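Subject: Re: [colivard-kitchen] Plates for the November supper

> We have 159 plates from the Ruddock store, but they are of mixed sizes.
> Does somebody know if Boko still hires out crockery, and at what price?
> Also we must decide if we wash up ourselves or not.

Hello all,

I have asked Boko by telephone. They hire out plates in boxes of 54, and the price is 425 for 4 boxes, with delivery to the hall. Washing is included, so we may give them back dirty, only scraped. I find this a fair price, but it is more than we paid last year.

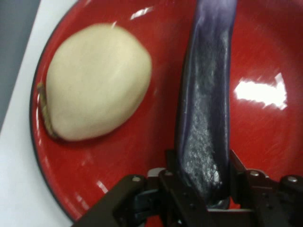

My own wish is that we hire the large plates only, and use the Ruddock ones for bread and for cake. Then the mixed sizes will not disturb anyone. The soup bowls we have already, they are in the tall cupboard behind the stage.

One more question is the delivery. Boko can come at 10 in the morning or at 4 in the afternoon. The early one is better for laying the tables, but somebody must be there with the key, and I am at work until three.

Please write to the list if you do not agree. Otherwise I will confirm with Boko by e-mail and ask them for the bill.

With kind greetings from Draltilska Street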